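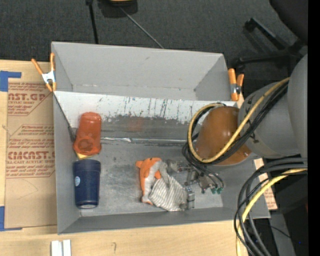
Villanueva depot rang back re the crossing camera trial, says the drivers want the trigger moved off the brake pedal and onto the crossing lights. Fair enough. Their point was you brake for lots of things and the unit shouldn't wake up for every one of them. Also they asked, again, who looks at the footage. Told them still with the shire, will chase.

25th February

Bench unit B, side-of-bus mount, Surnorstead route loop played back off the logger.

- 544 events on the card. Way too many. Mostly roundabouts by the look of the GPS trace
- filtered to lights-on only: 120 left
- of those, 38 have a car going past in the near lane
- plate readable in 31

So the plates are ok, better than the January mount. The seven misses are all low sun, westbound, same stretch past the Flitholm turnoff. Tried the darker filter on two of the clips in software, no real gain, it's blown out before it gets to us. Need a hood. Cut one from the black sheet, 40 mm too short, cut another.

Trigger change: took the feed from the amber flasher relay. Works on the bench but there is a lag, first flash gets missed and recording starts on the second one. Does it matter? Rule here says drivers slow to 40 when the lights are flashing, so a late start could clip the bit where they come up behind. Want five seconds of pre-roll kept in the buffer. Firmware does it, setting is burried under "power" for some reason. Turned it on, didn't survive a restart. Turned it on again, saved to card this time. Ok.

Timestamps: unit is still on standard time, logger is on daylight saving. An hour out on everything. Whoever does the next export, FIX THIS FIRST, the magistrate's office won't take a clip with two clocks on it.

Varnumora want a unit for their bus too, one run a day, gravel most of the way. Not before the bracket is sorted, the rubber washers had gone flat after the loop. Ordered the stiffer ones.

Still to do
- hood, then redo the westbound leg late arvo
- letter to shire re retention, how long do they keep clips with no offence in them
- signage wording for the back of the bus, parents' group wants it bigger then the advertising
- spare relay, used the last one

Left B on charge overnight with pre-roll on, see if it holds.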